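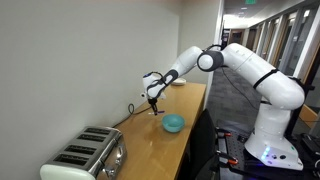 The arm stopped dead again on Wednesday, December 4, 2024, on the way down to the marker. No crash and no noise, it just held its position and the log filled up with joint torque warnings.

Yamuna Acharya and I went through the log after lunch. It had 874 lines, and the first 49 were all from joint 4. We had blamed the gripper since October and already swapped the fingers once, so that was a wasted afternoon.

I think it's the cable. When the elbow bends far enough the slack runs out and the arm reads the pull as a collision. Chandrasekhar Gounder wants to see it fail with the strap moved before he'll order a new cable from Brollach – fair enough. We ran 16 more picks at half speed and got two stops.

Until it's fixed, one person stays at the stop button and the chair gets moved out before a run.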